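Posted in October by Joni Ruotsalainen
11 shares | 0 comments

We use cookies to remember your settings. By staying on this site you accept them. Accept / Manage

Packing bench assistant, part time, Utgate workshop

Floltus is hiring a part-time packing bench assistant for our workshop at Utgate. We sell refurbished storage goods for kitchens, sewing rooms and small offices: boxes, trays, drawer inserts, lids and racks. Most of it comes to us from shops that are closing or changing their stock. We clean it, check it, match the parts and send it out again under the Itska name.

The job is at the bench. You will take goods out of the incoming crates, wipe them down, look them over for cracks and stains, grade them, and pack them for shipping. You will also keep the bench and the shelves behind it in order. There is very little computer work apart from printing labels and entering the grade of each item.

Grading is the part that takes longest to learn. We use four grades, and the line between the second and the third is mostly a matter of color and surface. Plastic yellows with age, and a customer who orders a set expects the pieces to match.

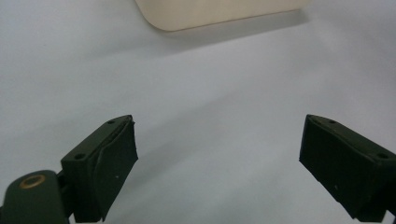 Color checks are done on a plain white surface under even light, one item at a time. Cream and white goods are the ones people get wrong. On a shelf next to other cream things, a piece can pass for white, and then it goes into the wrong set and comes back to us. Against a white tabletop the difference is plain: the beige piece near the top reads as a warm off-white, clearly yellower than the surface under it. Look at the face of the item and leave the shadow beneath it out of your judgment. If you are unsure between two grades, put the item on the query shelf and Fouad Hakim will go over it with you at the end of the shift.

Hours and pay

The shift runs from 8:30 a.m. to 1 p.m., four mornings a week. You can ask for a fifth morning in the busy months before the holidays, but we can't promise it. Pay is hourly and is reviewed after the first three months. You will be paid for training from the first morning. There is a 20-minute paid break, and coffee and tea are free.

What the work involves

- Unpacking crates and sorting the contents by type
- Washing or wiping goods at the sink and setting them out to dry
- Checking corners, rims and lids for damage
- Grading and labeling
- Packing orders in cartons with paper fill
- Sweeping up and clearing the bench before you leave

A full crate can weigh up to 50 pounds. We have a cart and a lift table, and two people move anything heavier than that. Most of the day is spent standing, though you may use a stool for grading. Tell us if you need the bench set at a different height.

Who we are looking for

You don't need experience in a warehouse. You should have a steady eye for small differences and be able to tell colors apart reliably. You should be able to read a packing list in English. We would like someone who can stay at least through the spring.

People who have done dishwashing, alterations, framing or library shelving have done well here. Chih-ming Tsao, who now runs outgoing orders, started on the same bench after several years in a print shop.

Getting here

The workshop is on the ground floor, at the rear of the Quintela building. The number 70 bus stops across the road. There is a bike rack by the loading door and a small parking lot that fills up early.

How to apply

Send a short note and a list of your past jobs to Čestmír Machala at the Floltus office, or leave them at the front counter before noon. Please say which mornings you can work and when you could start. A cover letter is not needed.

We invite people in for a paid two-hour trial at the bench. You will grade a crate of mixed trays and pack two orders. Wear closed shoes. We reply to everyone who applies, usually within two weeks.

Sign up for the Floltus newsletter for stock news and job openings. Enter your email address. Unsubscribe any time.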